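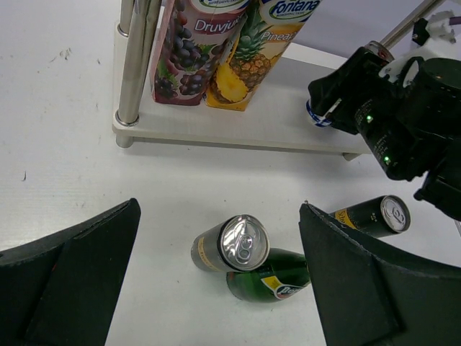 Shelf-stocking bench, cans and a green bottle on their sides between the fingers.

January, notebook, after lunch

Right, the Prandance kit! Celex want to know by the end of the month if we'd buy the padded fingers or send the lot back, so I'm putting down what I think while it's fresh. The pads are lovely and soft, and I like them a lot more than the hard Amaral ones (which squeaked, drove me mad). Swapping a pair takes 5 minutes with the small hex key. The price is 800 for the set, plus 80 for each spare pair of pads, and that's where I start to grumble.

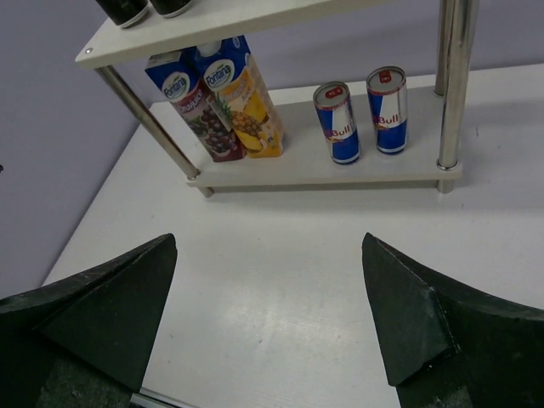

We'll go through spares, I'm sure of it, and Cleron sell theirs in packs. Must ring them for a quote.

Other niggle is width. The tips are chunky, so I'd leave a good gap between neighbours on a shelf, cartons especially. Cans I'm less worried about. Bottles lying down still need a proper go, glass is slippery stuff and I want the grip force set lower first.

To do: 2 more sessions with mixed drinks, then write to Celex about the pads.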